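Flokar padded folding table topper - a review after one soccer season of laundry

We are a soccer household, which means we are a red laundry household. Two kids, practice jerseys, match jerseys, shorts with the elastic waistbands that never want to lie flat, and all of it coming out of the dryer at once. For years I folded on the bed, then on the dining table, then (I'm not proud) on the floor in front of the TV. In April I finally bought the Flokar folding topper, the light gray one, and I like it so much that I've been telling people about it at the sidelines, and now I'm telling you.

It's a simple thing. A padded cover in a textured fabric that pulls over a table you already own, so you get a soft surface to fold on at standing height. I went for the 700 size over the 500 and I'm glad, because a pile of shorts and a pile of jerseys fit next to each other with space left in the middle for whatever I'm working on.

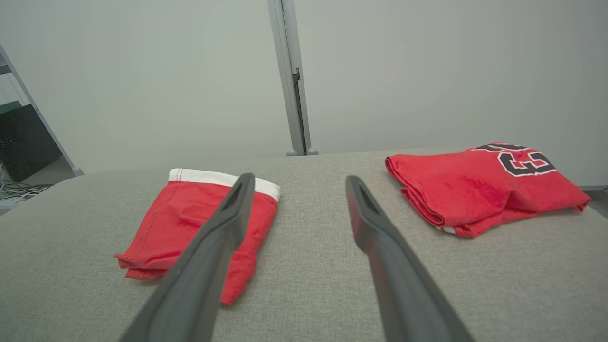 What I love most is the grip. Team jerseys are slippery! On the dining table I'd fold one side in, reach for the other sleeve and the whole thing would slide off toward the fruit bowl. On the Flokar the fabric holds on just enough that the first fold stays put while you do the second one. Shorts are even better - I lay them out with the waistband along the top, bring one leg over the other, fold up once and they stay in a nice rectangle. My jerseys are still a bit lumpy, I'll admit, and the ones with big printed numbers have a mind of their own. The print is stiffer than the fabric around it, so I've started folding the sides in behind it and leaving the number on top. It also makes it easy to see which kid's pile it goes on.

The color was a worry. I thought pale gray would look grubby within a week, but the speckle in the weave is forgiving and so far the red hasn't rubbed off on it. I do wash new jerseys twice before they go anywhere near it, so maybe that's just me being careful.
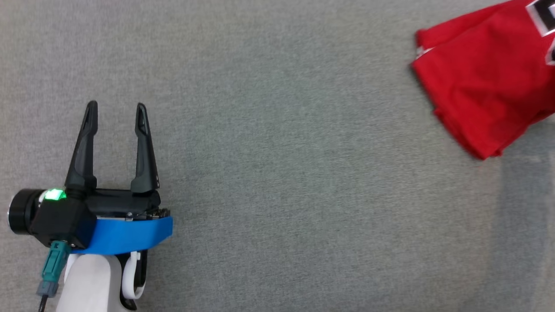
Review by Silvia Vrabec
Home and Laundry | November 14, 2020

A few things I'd change. The elastic at the corners is tight, and getting the last one on took me two tries and some bad language. Lint shows up more than I expected, especially after towels, and a roller works better on it than the vacuum brush. And I wish the cover zipped off the padding for washing. You have to sponge it, and it takes all afternoon to dry.

My friend Veronika has the Liltano version, which is thinner and folds away smaller. If you have to put everything back in a closet each time, hers may suit you better. I tried it at her place and missed the padding right away, but she loves it and her shirts look neater than mine ever have.

Would I buy it again? Yes, in the same size and the same gray. I fold standing up now, my back is happier, and the kit is ready on the table the night before a match. I'm already eyeing a second one for the craft room.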